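Tuesday, reading room, Skolness

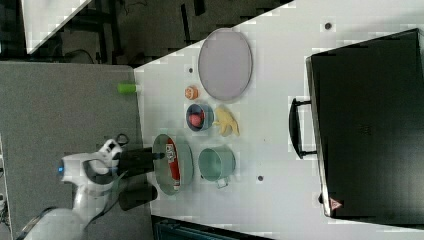 Got to the archive at opening and asked for the Nerkmont council minutes again. Volume 7 came up first, which I had already done, so I sent it back and waited for the next one.

The mayor's last year is thinner than I hoped. He signs everything until the spring, then a clerk signs for him, and on page 152 there is a single line recording his death and a vote of 600 crowns to the widow. No cause given. The printed Life says he died at his desk. The minutes have him absent from nine meetings running, so I doubt it.

The harbour treaty is in the same volume. He did not draft it. The draft is in another hand and he only altered the clause on tolls. Ichikawa's book gives him the whole text and I shall have to say so in a note.

Hooman Ansari was at the next desk with the tax rolls. He thinks the hand is Clastus, the deputy, and showed me a signature on folio 310 with the same long s. Ordered a copy of it.

Left at four. Still need the burial register. Chapter two can wait.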